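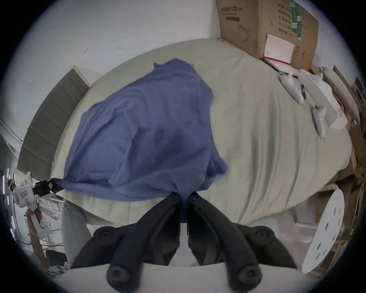 **Ticket 54 - Spannbettlaken »Urkside« rutscht, Status: offen**

Das Laken löst sich nachts von der Ecke, laut Packung passt es. Neu aufgezogen, zwei Nächte Ruhe, dann wieder Wellen. Auf dem salbeigrünen Stoff lagert inzwischen auch ein großer Karton, als Gewicht taugt er offenbar wenig: Falten gibt es trotzdem.

**Antwort M. Baumgartner:** Bitte erst abräumen, dann messen. Steghöhe? 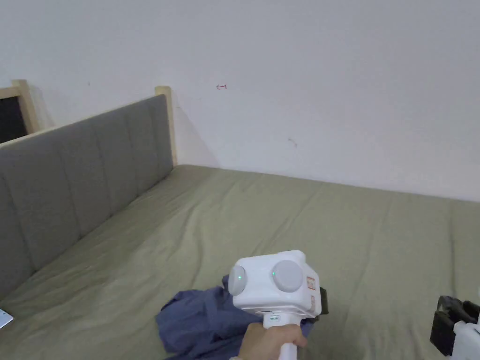 Steghöhe nachgereicht: etwa 300 mm, also mehr als gedacht. Am gepolsterten grauen Kopfteil komme ich kaum mit der Hand dazwischen, und gerade dort wirft das Laken Falten.

Nächster Schritt: Spanner von Darnier, 5 cm breit.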